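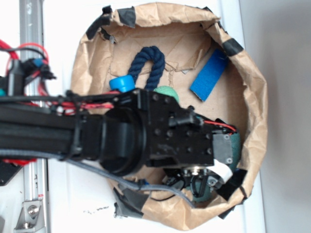 Fig. 1. Paper bag with rolled rim, fixed with black tape.

Household Storage and Sorting, handout 4
Soft things in open bags
Prepared by Anežka Trnka, 24 Nov 2020

Last time we spoke about boxes with lids. Today we take the cheapest container, a brown paper bag, and we look at how it behaves when it holds mixed things: rope, a ball, a strip of felt or foam, a piece of cloth.

1. The rim
A new bag stands well but closes by itself. Roll the rim outward two times and press the fold with the thumb. After this put short pieces of tape across the roll, first at the corners and then on the long sides. Do not pull the tape strongly, the paper will tear beside it. A flat piece of cardboard on the bottom makes the floor more even. For the Vesitz bags we cut it 300 mm long.

2. Looped and fuzzy textiles
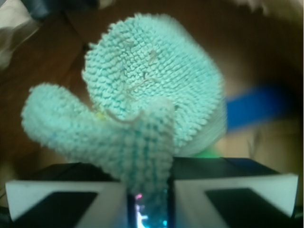

Cloth with a looped pile takes more room than its weight suggests. It also holds small threads from other textiles, so shake it before it goes in the bag. In the exercise in June many students folded such pieces very tightly. This is not necessary for daily use. A loose fold is enough, and the cloth is easier to take out with one hand.

The words "terry" and "chenille" are often mixed in shops. Please see the glossary, page 11, and the Jolance fabric cards in the cabinet of room 126.

3. What goes beside what 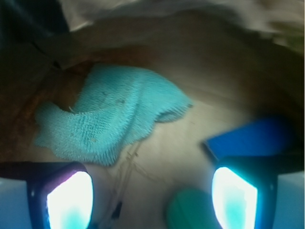
Rough or sticky things should not touch the loops, they catch in them and pull. Put rope along one side, in a wide bend and without knots. Balls roll to the lowest place, so they can go in last. Flat strips stand well against the wall of the bag - they even support it a little.

4. Finding things again
An open bag has one layer, maximum two. If you must dig, the bag is too full.

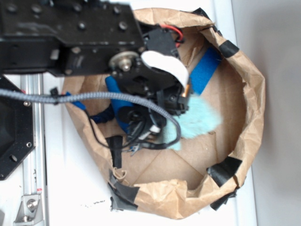 Check the tape every few weeks and change the pieces which have curled. McIntyre writes more on this in the chapter about temporary containers (in the reader, only the first 10 pages are required).

Homework: prepare one bag at home with soft and hard things together. Write down in which order you packed it and what you would change. Give the sheet to me or to Ngaio Whitelaw.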